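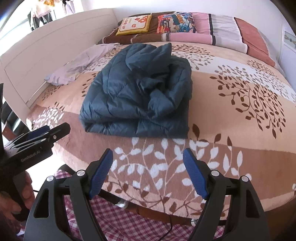 Puffer jacket on a patterned bedspread.

Stuma Coat Storage - Frequently Asked Questions
Last updated Tuesday, December 21, 2021

What does Stuma do?
We clean and store winter coats over the warm months at our building in Drustdale. You drop your coats off in spring and pick them up when it gets cold again.

When can I drop off?
Drop-off opens in May. The counter is at 407 Ong Street, next to the Alterura tailoring shop. Parking behind the building is free for 2 hours.

How much does it cost?
You pay one price per coat, and it covers cleaning and six months of storage. Current prices are posted at the counter and on the Prices page. Vests and children's coats are charged at the lower rate.

How should I get my coat ready?
Empty every pocket, including the inside ones. Close the zippers and take off any fur or fake fur trim that unsnaps. Tell us about stains when you check in, even old ones - some need treatment before the wash.

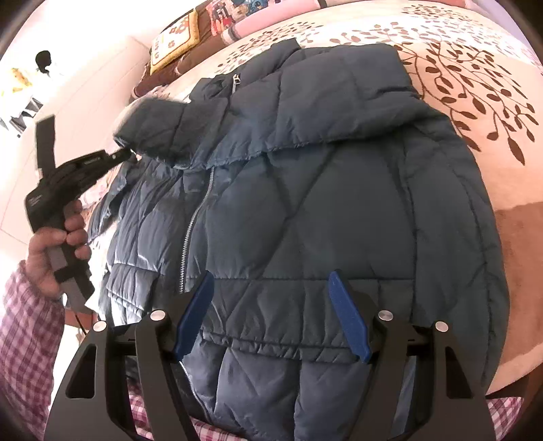 If a zipper is stuck or a seam has opened, say so at the counter and we will write it on the ticket. We don't do repairs. Alterura does, and they can send the coat over to us when they are finished with it.

Do you store coats in vacuum bags?
No. Down and synthetic fill both lose loft when they stay flattened for months. Coats hang in cotton covers on wide hangers. Very heavy down coats are laid flat on shelves.

Can I get my coat back early?
Yes, with two working days' notice. There is no refund for unused months.

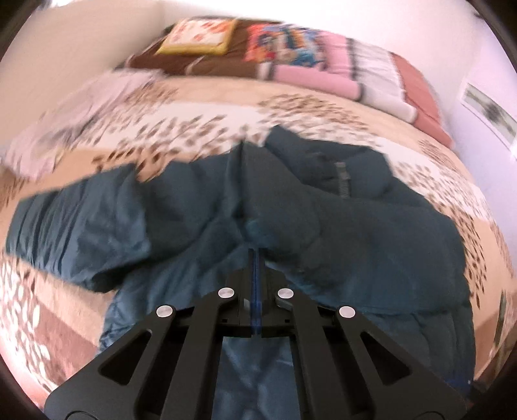

How do I wash a down coat myself at home?
Follow the care label first. If it allows machine washing, use a front loader, a gentle cycle and a small amount of down soap, then rinse twice. Dry on low with a few clean tennis balls and stop now and then to break up clumps by hand. Most coats need several rounds in the dryer.

What if I lose my ticket?
Bring a photo ID and give us the phone number on the account.

How do I reach you?
Call extension 1264 during counter hours or use the Contact page. Messages left on weekends are answered the next working day.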